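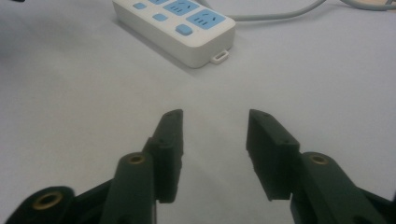 Hüsnü Güler objected at the first reading of this section that a power strip is not furniture and should be left to the electricians. His remark was that people choose a desk and then put up with whatever ends up on top of it. We kept the section. The households in Zeddale and Wetolgate told us a good deal more about where the outlets were than about the desks themselves, and putting up with it was a large part of what they told us.

**Figure 4.** White power strip with light-blue socket panels and buttons, on a white tabletop. A small tab with a loop opening stands out at one corner.

### 4.2 Strips on the work surface

Section 4.1 dealt with fixed wall outlets and their distance from the place where people sat. We turn now to the strips that were used to close that distance. A strip was coded as "on surface" if its whole body rested on the desk or table at the time of the visit, as "under" if it was on the floor or fixed beneath the top, and as "between" if it hung from its cord or was wedged behind the furniture. The third code was added after the pilot visits in Kennedy, where the first two did not cover what we found.

Strips on the surface were usually put there for the sake of the hand. Residents wanted to reach a switch or a free socket without getting down on the floor, and several older residents gave this as the only reason. One woman in Wetolgate had moved hers up after a knee operation and left it up when the knee was better. Others had no particular reason. The strip had come out of its package, been set down, and stayed.

Buttons mattered more than we had expected. Where a strip had buttons on its top face, like the one in Figure 4, residents tended to talk about the buttons before they talked about the sockets. They said which one they used and which one they left alone. We asked whether the buttons were labeled and whether a label would help. Most answered that they went by position. In two homes a visitor or a child had switched off the wrong thing, and in both of these a piece of tape had been added afterward.

The cord was the main complaint. A strip can be set square to the desk, but its cord has its own bend and pulls the body around with it, so that a strip placed parallel to the back edge was often at a slant by the time of the second visit. Residents straightened it when they cleaned - or did not bother. We recorded the angle at both visits but have not used it in the analysis, as the measurement turned out to depend on who took it.

Mounting was rare. Many strips carry a lug, loop or keyhole slot so that they can be hung or screwed down, and we asked about these at every home. Only 6 of the 100 households had made use of one. The reasons given for not doing so were lack of a screw, unwillingness to drill into a rented desk, and not having noticed the fitting. The last was the most common. When the interviewer pointed it out, residents often said they would hang the strip up that week. At the return visits in November, two had done it.

Color came up in fewer interviews. Residents with white tabletops said a white strip was easier to live with than a black one, though some added that it showed dust sooner. Contrasting sockets or buttons were liked where they were mentioned at all, mainly by people who worked in poor light. We did not test this.

A last point concerns the space a strip takes. On a deep table it could be pushed back and forgotten. On the narrow desks supplied with the Clorkura apartments it took the place of a notebook or a plate, and residents there were the most likely to have tried another position and come back to the first. Five of them described the same round: desk, floor, windowsill, desk. The windowsill was given up because of condensation, the floor because of the vacuum cleaner.

These accounts were collected before the coding sheet was revised on October 15, 2020. The revised sheet separates strips with a switch for each socket from those with a single switch, and the earlier homes could not be recoded on this point. Table 3 therefore leaves the distinction out.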